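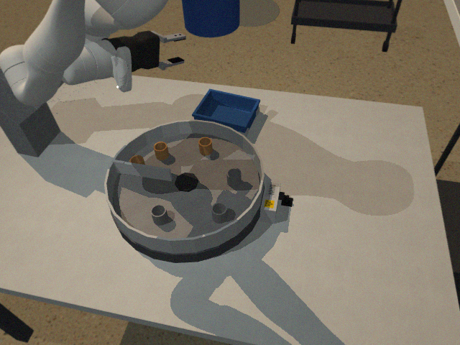
Report on the Open Day at the Plarnham Centre for Contemplative Practice
Dec 12, 2023

Representatives of the Wondport Wellbeing Network attended the annual open day of the Plarnham Centre at the invitation of its program coordinator, Covadonga Garrido. The delegation comprised eight members, two of whom had visited previously.

The morning opened with a guided breathing session in the Kinnunen Room, led by senior teacher Puspita Krishnan. Participants were offered cushions or chairs and practised in silence for 16 minutes. Ms Krishnan then outlined the centre's approach to introductory teaching, in which beginners attend short sittings before enrolling in a residential retreat. Questions concerned posture, the use of recorded bells and the suitability of silent practice for people recovering from bereavement.

After morning tea, visitors toured the library and the walking path, which was resurfaced in August. The path is level throughout, although the gate at the northern end remains narrow for wheelchair users. Ms Garrido advised that a wider gate has been ordered.

The centre recorded 92 visitors over the day. Parking was at capacity by mid-morning and later arrivals were directed to the Prollolden Road reserve.

The delegation was particularly interested in the lunchtime sittings held for hospital and school staff. Ms Garrido has agreed to supply the session outline, and members wishing to receive a copy should contact the Network office. Enquiries about the autumn retreat should be directed to the centre.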